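Went to my first endurance ride in September. 25 miles, limited distance, which is what endurance people call the short one with a straight face.

My horse is Drelen. Fifteen years old, half Arab, half opinions. He used to do low-level eventing with a woman who sold him because he "lost interest in the jumps." I have seen video. The interest was never there.

So: endurance. No jumps. No dressage letters. You go out on a trail, you come back, a vet looks at your horse, and you go out again. I thought, we can do that. We already do most of that by accident.

Training started in spring. The plan came from Jingyi Liang, who boards two stalls down and has finished more rides than I've had haircuts. It was mostly walking. Weeks of walking. I asked when we'd get to the exciting part and she said the exciting part is when something goes wrong.

Things I learned about pulse. To pass the vet check, the horse's heart rate has to come down to whatever number the ride vets pick that day. Your hold time doesn't start until it does. Drelen's comes down beautifully unless he can see another horse eating.

There is always another horse eating.

Bought a secondhand heart rate monitor, a Jimia. It told me he was at 147 while he was asleep standing up. Moved the electrode. Now it said 12. Put it back in the box and bought a stethoscope like a grown-up.

Saddle fit: I will be brief. The Gernen I loved did not love him. Sold it at a loss to a very happy stranger with a very wide cob. We now go in something ugly with a fleece pad and he has stopped making the face.

Ride morning. Alarm at 4:30. It's dark, everyone is wearing a headlamp, and every conversation is about poop. Whether there's been any. Whether it was good. I have never felt so welcome anywhere.

Got number 47. The volunteer wrote it on his rump in grease crayon and he turned all the way around to read it.

Advice from everybody was to start at the back and keep it calm. We started at the back. We kept it calm for the length of a driveway. Then a gray mare trotted past and Drelen remembered he is half Arab, and I spent 3 miles riding a kite.

First loop was lovely after that. Pine woods, good footing, one creek. He drank at the creek, which I announced out loud to a man I'd never met. He said "good boy" and I'm fairly sure he meant the horse.

Vet check. Gut sounds A, hydration A, attitude B minus. I'd have graded it the same. He tried to eat the vet's clipboard and then her hat.

Second loop he was tired enough to be sensible, so we had a few hours of the horse I've been telling people I own. Ears forward, loose rein, big swinging trot down the power line road. That hour paid for the saddle.

We finished 31st. There were not many people behind us. He passed the final check and trotted out sound, and I cried on a woman holding a thermometer.

Home by dark. Haven't unpacked. Every flat surface in the house is now storage.

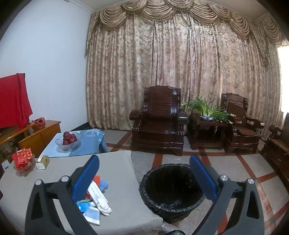

Living room, current conditions.

Legs check the next day: cold, tight, no filling. His, I mean. I went down the porch steps backward.

He gets two weeks off. He's spending them standing at the gate yelling at Deng, the barn's elderly pony, who has never done 25 miles of anything and looks terrific.

Jingyi wants to know if we'd like to try a fifty next year. I said I'd have to think about it. I've already looked up the entry form.

Comments

trotsalot: The attitude grade is the only one worth framing. My mare once got a C and bit the scribe.

muddy_girths: what ugly saddle?? asking for a round horse

Pat in the back paddock: Congrats on the completion! To finish is to win. Also wash the fleece pad before it sets.

hayforbrains: Team Deng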